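4.2 Fault 77: Collision Stop in the Simulated Room

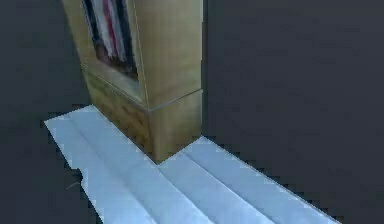
Fault 77 means that the Gollell planner has stopped the arm because it found contact which was not in the plan. In the Skumow room this happens mostly near the cabinet, when the collision shape of the cabinet or the sheet is not the same as the shape on the screen. The fault can come also when the scan was loaded with holes or uneven edges.

CAUTION: If the simulation is linked to a real arm, press the emergency stop before you begin. The real arm can repeat the last command when the fault is cleared.

1. Pause the simulation. Do not close the window, or the contact log will be lost.

2. Open the Dremis panel and select Contacts. Write down the names of the 2 bodies in the last line.

3. If one of the bodies is the sheet, set it to Fixed. A sheet which is set to Soft can push into the base of the cabinet and give a false contact.

4. If one of the bodies is the cabinet, select Show Collision Shape. Compare the corners and the opening with the visible model. When the opening is closed in the collision shape, build the shape again with the setting Fine.

5. Move the arm back by 200 mm with the jog keys. Use slow speed only.

6. Press Clear Fault and run the plan one time without the link.

Note: Building the shape again can take 4 minutes. During this time the panel does not answer.

If Fault 77 comes back after step 6, do not increase the contact limit. Save the log and send it to McIver support together with the scene file.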